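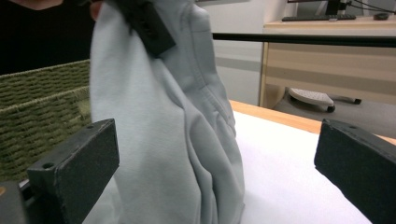

Workshop News: Hand-Held Gripper Build Moves to Cloth

The Talukder Shared Workshop is pleased to report progress on the Revano gripper, a member project led by Wendy Ackroyd and Hafiz Nugroho. The tool is held in the hand and closes two black fingers on an object. Its recordings will later be used to teach a small arm to sort and fold laundry.

Work this month concerns soft items. A garment hung from a clip over a white surface gives the fingers a wide target, and the folds near the bottom are the difficult part. The present fingers are thick blocks with a rough, matte face and round screw holes, so that a member may change them between sessions. Earlier fingers had a smooth face and let thin fabric slip.

The project log stands at 1186 recorded grasps. Mr. Nugroho has asked that every new entry state the type of fabric and the finger set used. Entries without this information will be returned to the member.

Members who wish to take part should note the following:

Sessions are limited to 2 persons at the bench.
Garments must be clean and free of loose pins.
Spare fingers are kept in drawer 19 and must be signed out.

Ms. Ackroyd will present the wrist mount for the arm at the April members' meeting. Requests for bench time may be left at the front desk.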